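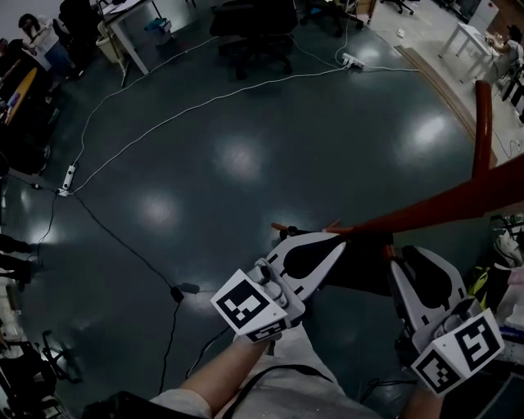

¿Cuánto tiempo hay que dejar reposar la masa de focaccia? Toda la noche en la nevera, y luego otras tres horas en la bandeja, a temperatura de cocina.

Lo digo así, de entrada, porque es lo que más me preguntáis por correo y porque yo misma tardé años en hacerme caso. Empecé con una receta de esas rápidas, de «lista en una hora», y me salía una especie de bizcocho salado que en casa se comía por educación. Con aceite por encima todo pasa, sí, pero eso no era focaccia ni era nada.

La culpa de que me pusiera en serio la tiene la panadería Bianchini, que es pequeñísima y está en una calle por la que no pasas si no vas a propósito. Entré en julio buscando agua fría y salí con un trozo de focaccia con cebolla envuelto en papel, todavía templado, y me lo comí de pie en la acera con los dedos brillantes de aceite. Volví al día siguiente. Y al otro. ¡Qué corteza, por favor! Crujía por abajo y por dentro tenía unos agujeros enormes, húmedos, con ese olor un poco ácido que tiene la masa cuando se la deja en paz.

Así que me fui a casa y me puse a fallar. La primera se me pegó entera a la bandeja (la saqué a pedazos con una espátula y la usamos para sopa). La segunda se quedó pálida. En otra me olvidé de la sal, y os juro que no hay romero en el mundo que arregle una focaccia sin sal – lo intenté, le eché medio arbusto.

Lo que hago ahora es esto. Por la noche mezclo en un bol grande 500 gramos de harina de fuerza, 400 de agua fría, 10 de sal y 2 gramos de levadura seca. Con una cuchara, sin amasar, hasta que no queda harina suelta. Tiene un aspecto horroroso, como de engrudo, y las primeras veces me entraban ganas de añadir más harina. No lo hagáis. Espero media hora, me mojo las manos, doy unos pliegues tirando de los bordes hacia el centro y repito un rato después. Chorrito de aceite, tapa y a la nevera.

Por la mañana la vuelco en la bandeja, que antes he untado con bastante más aceite del que me parece decente. La estiro un poquito, solo hasta donde se deja. Si se encoge la dejo tranquila mientras desayuno y vuelvo luego, y entonces ya cede sola. Después vienen las tres horas que os decía. En invierno mi cocina es una nevera y a veces le doy un rato más, dentro del horno apagado con la luz encendida.

Los hoyitos se hacen al final, justo antes de hornear, con los dedos bien aceitados y apretando hasta tocar el fondo. Es mi parte favorita, para qué os voy a engañar. Encima le pongo una mezcla de dos cucharadas de agua y dos de aceite batidas con una pizca de sal, que se queda en los huecos y hace que la superficie salga jugosa. Horno a tope, bandeja abajo del todo, y la saco cuando los bordes están bien tostados. Yo la prefiero más oscura de lo que sale en las revistas.

En cuanto a las cosas de encima, he probado casi todo. La cebolla cortada finísima y pasada antes por agua con sal sigue siendo la reina. Las aceitunas, hundidas, porque si no se secan. Los tomatitos me gustan menos, sueltan mucho líquido y dejan la masa cruda alrededor (igual es cosa de mi horno, que tiene sus manías y una esquina que quema). Con uvas negras y romero me pareció una cursilada hasta que la probé con queso fuerte, y ahora la repito cada otoño.

¿Se puede congelar? Se puede. En trozos, el mismo día, y luego directa del congelador al horno caliente siete minutos. Sale casi como recién hecha. Al microondas no, que se queda como una suela.

Una última cosa sobre la harina, que también me la preguntáis mucho: yo uso la de fuerza que encuentro en el súper, sin más. Una vez compré un saquito carísimo de molino y quedó rica, pero igual de rica que la otra, y encima tuve que bajarle el agua. Si vuestra harina absorbe poco, empezad con 370 gramos y vais viendo.

La semana que viene quiero probar a cambiar parte de la harina por patata cocida, al estilo de Bari, que tengo la masa medio pensada y unas patatas empezando a echar brotes en la despensa. Os cuento cuando la saque del horno.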